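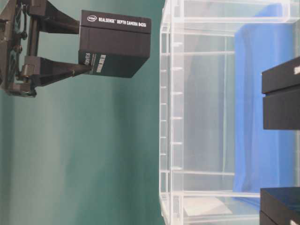 Skip to content | Gallery | Guides | Stock list | Contact

Storage > Small parts and boxed goods > Clear bins

Clear bins and boxed equipment: gallery

Boxed equipment is harder to store than loose parts. The cartons are rigid, they come in sizes that match nothing else on the shelf, and the lettering is rarely on the side that ends up facing out. At Muddale we moved the boxed items into transparent bins in February, and this page records the arrangement for the other stores. The Intel RealSense D435i carton is a fair test of the method. It is black, with the model name on a white label on one face and smaller white text lower down, so it can be identified from more than one position. Turned so that the lettering runs sideways, the large type can still be read. A clear bin suits a carton of this kind, provided that the label is kept towards a transparent wall.

The bins

Transparent acrylic, with a thick clear rim. The bin used for boxed goods has thin ribs and short notched tabs along the rim. Where several clear panels overlap, reflections build up and small print becomes difficult to read through them. Large print is less affected. For this reason the stock number is written on a card at the front of the shelf - never on the carton itself, which may have to go back to the supplier.

The surface

The sorting surface has a teal-green backing. Black packaging shows up well against it. Hideaki Oda tried a dark grey sheet first and found that black cartons were missed during the evening check.

Orientation

Cartons go in with the main label outward and the seam between lid and base left accessible. Do not tape over the seam. If two cartons share a bin, the smaller goes in front. Cartons with no large lettering are stored label upward and the bin is kept below eye level.

Numbers

The Muddale list stood at 1,417 boxed items before the change and 1,370 after duplicates were struck off. Of these, 134 are too long for the standard bin and remain on the open rack by the door. The Osovow store has 200 bins on order and will use the same card layout.

Cards

Yuzuki Tamura drew up the card. It carries the stock number, the maker's model name exactly as printed on the carton, and the bay. Abbreviations are not used. An earlier card from the Cletevov store shortened the model names, and two versions of the same item were then filed together for most of a winter.

Cleaning

Soft cloth, water and a little washing-up liquid. Do not use solvent on acrylic - it clouds along the edges first and the damage cannot be polished out. Empty the bin before wiping the ribs.

Corrections to the list go to the Yoshida desk before noon.

Get new gallery pages by email. Enter your address to join the newsletter. You can unsubscribe at any time.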